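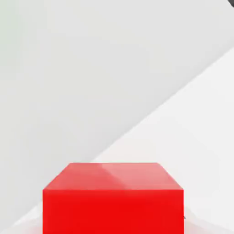 Home Topics Materials Light Index

Gloss (surface appearance)

Gloss is the property of a surface that governs how much light it reflects in the mirror direction compared with how much it scatters in other directions. A surface with high gloss shows sharp highlights and recognizable reflections. A surface with low gloss, called matte or flat, looks much the same from most angles. Gloss is separate from color, although the two affect each other in viewing: a highlight adds light of the lamp's own color and makes the paint beneath it look paler.

Cause

Light striking a painted or plastic object is divided in two. Part of it reflects at the outer boundary. The remainder enters the material, where pigment absorbs some wavelengths and scatters the others back out. The boundary reflection carries the gloss, and the scattered light carries most of the color. Roughness at the boundary spreads the reflection over a wider range of angles. In coatings, roughness is often introduced with fine silica, which disturbs the film as it dries.

The share reflected at the boundary rises with the angle of incidence, measured from the perpendicular. A wall finish that looks flat when faced directly may show a sheen when viewed along its length.

Measurement

A glossmeter directs a beam at the sample at a fixed angle and records the light returned at the equal and opposite angle. The result is given in gloss units, scaled so that a polished black glass standard of known refractive index reads 100. Three angles are common: 20 degrees for high gloss, 60 degrees for general use, and 85 degrees for matte finishes. Polished metals can exceed 100 units and are measured on instruments with a range extending to 2,000.

The Danow survey of interior coatings measured 752 panels and made 3,073 readings at 60 degrees. Repeat readings on brushed panels varied more than those on sprayed panels, an effect the authors assigned to brush direction.

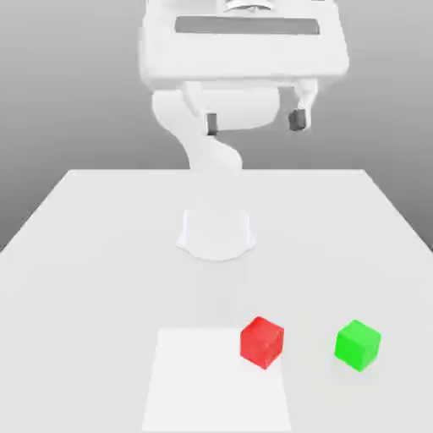
Ifeoma Jibrin objected that the survey should have reported the 85-degree values as well, as the 60-degree geometry separates flat finishes poorly. Tandley reissued the tables in September with both angles for 600 of the panels.

Related terms

Haze: a milky halo next to a bright reflection.
Orange peel: a fine waviness in a glossy film.
Sheen: gloss seen at a grazing angle.

Last edited 8/8/26
Shares 14 Comments 3
Contact | Copyright | Back to top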